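Carburateurs ou injection sur une ancienne qui roule vraiment ?

Forum Anciennes et Youngtimers > Mécanique > Alimentation et allumage

bielle_coulee
Bonjour à tous. Je remets le sujet sur le tapis, en sachant très bien que le tapis est déjà plein d'huile. J'ai une Jullura coupé, deux carburateurs double corps d'origine, moteur refait par l'ancien propriétaire (facture à l'appui, 1,451 km depuis, si le compteur n'a pas d'opinion personnelle). Elle démarre bien, marche bien au-dessus de 3000, et en dessous elle tousse comme un notaire. On me propose un kit d'injection Rinik qui se monte à la place des carbus, avec calculateur caché derrière la boîte à gants. Réversible, paraît-il. Je m'en sers pour de vrai, autoroute comprise, et je voudrais arriver au rassemblement de mai sans sentir le sans-plomb jusque dans les chaussettes. Qu'en pensez-vous ? 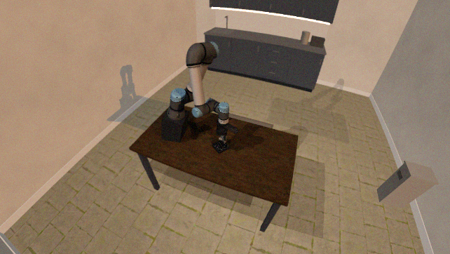
Section Mécanique — Club Drimow Anciennes

culbuteur53
J'en pense que tu vas dépenser le prix d'une boîte de vitesses pour ne pas nettoyer deux gicleurs de ralenti. As-tu au moins synchronisé les carbus ? Au dépressiomètre, j'entends, pas à l'oreille avec un bout de durite et beaucoup de confiance en soi.

bielle_coulee
Au bout de durite. Avec énormément de confiance en soi.

culbuteur53
Voilà.

papy_segment
Avant d'accuser les carbus, regarde l'allumage. Neuf fois sur dix, une panne de carburation est une panne d'allumage, et la dixième fois c'est le réservoir. Contrôle l'avance à la lampe, les masselottes du distributeur (elles collent quand la voiture dort) et le jeu de l'axe. Sur la mienne l'axe avait tellement de jeu que chaque cylindre avait son propre fuseau horaire.

lente_et_fiere
Pas d'accord avec l'ambiance générale. J'ai monté le Rinik sur ma berline il y a deux ans et je ne reviendrais pas en arrière. Démarrage à froid normal, conso en baisse, plus de trou à la reprise. Ma femme accepte de nouveau de monter dedans, ce qui n'était pas au cahier des charges. Le montage m'a pris deux week-ends, dont un entier à chercher où passer le retour d'essence.

culbuteur53
Et le bruit d'admission ?

lente_et_fiere
Un peu plus sage, je le reconnais. On s'en remet.

culbuteur53
Toi, peut-être. Une Jullura sans le râle des doubles corps, c'est une machine à laver avec une belle ligne de toit.

zero_soixante
Question bête : « réversible », ça veut dire quoi au juste ? Parce que sur la doc que j'ai lue, il faut une pompe haute pression, un piquage sur le réservoir et une sonde lambda à souder sur la descente d'échappement. Le jour où on remonte les carbus, il reste quand même un trou dans l'échappement et un autre dans le réservoir. Chez moi un trou n'est pas très réversible.

lente_et_fiere
Bouchon fileté pour la sonde. Pour le réservoir j'en ai acheté un second dans une bourse et j'ai rangé l'original sur l'étagère, où il occupe exactement la place d'un réservoir.
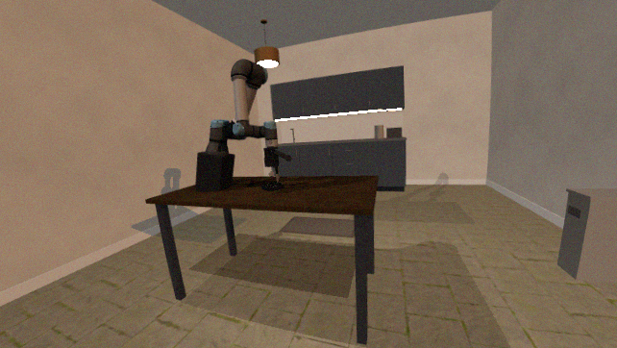

tonton_starter
Je me glisse dans la conversation : j'ai eu les deux sur la même voiture, et le vrai problème avec l'injection c'est la panne au bord de la route. Un carbu, on l'ouvre avec un tournevis et des gros mots. Un calculateur muet, on appelle le plateau. Je suis repassé en carbus.

bielle_coulee
Bon. J'ai commencé par le moins cher, à savoir l'humiliation. Contrôle à la lampe : 6 degrés de retard par rapport à la valeur du manuel, et une masselotte qui ne revenait pas. Nettoyée, une goutte d'huile, avance recalée. Elle tousse déjà beaucoup moins. J'ai aussi emprunté un vrai dépressiomètre, un Kettle à colonnes, et les deux carbus ne se parlaient manifestement plus depuis longtemps.

papy_segment
Je ne dirai rien.

papy_segment
Enfin si : l'allumage.

culbuteur53
Passe les gicleurs de ralenti à l'air comprimé pendant que tu y es, jamais au fil de fer. Et vérifie les joints de pied de carbu, une prise d'air à cet endroit donne exactement tes symptômes. Un coup de nettoyant frein autour, moteur tournant au ralenti : si le régime bouge, tu as trouvé.

zero_soixante
Sur un moteur chaud, avec un collecteur juste en dessous, le nettoyant frein ? Je préfère une petite bouteille de propane non allumée avec un tuyau, ou de l'eau au pulvérisateur. On tient tous à nos sourcils.

culbuteur53
Moteur froid, évidemment. Et j'ai les sourcils que j'ai.

bielle_coulee
Ce sera l'eau. Pour le kit Rinik je mets en attente, sans jurer que je n'y reviendrai pas : lente_et_fiere m'a quand même à moitié convaincu avec son démarrage à froid. Si quelqu'un a la référence des joints de pied en épaisseur 2 mm, je suis preneur, mon fournisseur ne connaît que le modèle d'après.

lente_et_fiere
Regarde ceux de la Jullura break, même entraxe. Il faut juste agrandir un peu le passage du goujon arrière à l'emporte-pièce.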